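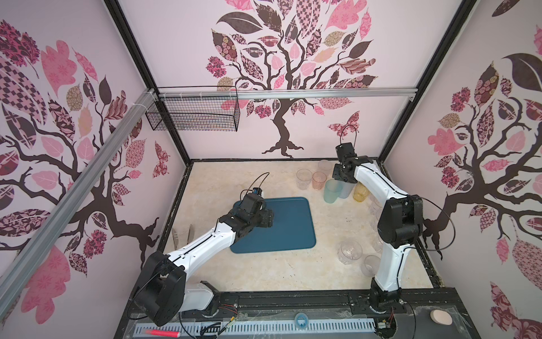
How much slack should I leave in the cables on a two-arm build? I have been putting this cell together in my garage since September and the arms themselves are fine, but the wiring keeps bothering me. Both arms sit on one rail along the front and have to reach a tray in the middle and a bunch of plastic cups toward the back. I left a loop above each gripper so the wrist can turn, and the right arm has a longer one that swings out from the elbow toward the wall. That long one is what I'm asking about. When the arm folds back it rubs, and once it caught on something and the controller dropped the wrist motor.

I tried shortening it. With the loop shorter the arm can't reach the far cups without the cable going tight at the connector, so I put the length back. The cable is 16 inches longer than the straight path from elbow to wrist. Would you clip it along the link, or run it overhead from the aluminum rail? The rail already has a wire basket zip-tied to it, but that is near the left end and I can move it.

Second, smaller thing. The tray slides when a finger touches the rim. I don't want to screw it down because I take it out to wash it.
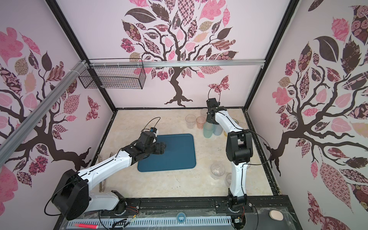 Posted by So-ying Hung

3 answers, 309 views

Mirani

Clip it to the link. Don't hang it from overhead, you have two arms in there and sooner or later one will go through the other one's cable.

What you want is all the extra length at the joints and none in between. Put the arm in the pose where the elbow is bent the most, tie the cable down on each side of the joint, then move it by hand to the straightest pose and see if it pulls. If it pulls, let out a little and try again. Do the wrist last because it also twists. Leave the loop there alone if it isn't catching on anything.

Also put a tie right next to the connector, so a snag pulls on the tie and the plug stays in. Use hook-and-loop straps until you're happy, then swap to zip ties. Power off while you do all this, obviously.

For the tray, rubber shelf liner. Cut it smaller than the tray so you don't see it.

So-ying Hung

Thanks, I did the elbow this way and it took most of the evening. I ended up with 6 inches of slack at the joint, and the rest is folded up near the base under a strap. No dropouts since. I ran the far cup pickup at half speed first and then at normal speed. 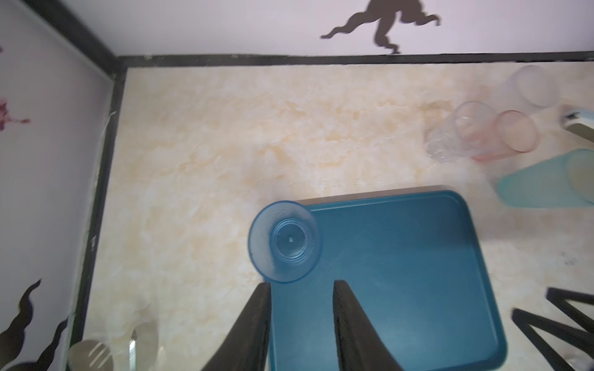 Shelf liner works too, though it bunches up at one corner if I put the tray down crooked. I may try the thicker kind. The wrist loops I left as they were.

One more question if anybody is still reading. With both arms working over the tray at the same time, the grippers get close together when the cups are in rows. I have them taking turns for now, which is slow — 8 cups takes longer than I could do it by hand while holding a coffee. Is there a simple way to let them share the space?

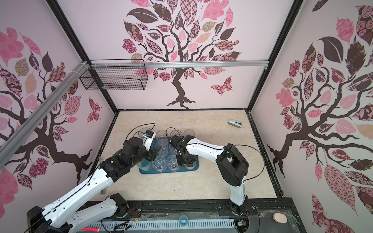

Plandby

I use the same kind of split on mine. Draw a line down the middle of the tray, left arm owns the left half, right arm owns the right half, and anything close to the line is a shared strip that only one arm can enter at a time. In code it's just a flag. Arm sets the flag before it goes in, clears it when the gripper is back up. The other one waits above its own half.

Make the strip wider than you think. The fingers are small but the wrist, camera and cable loop stick out a lot more, and the forearm can cross the line even when the fingertips don't.

Skikidance

why not just use one arm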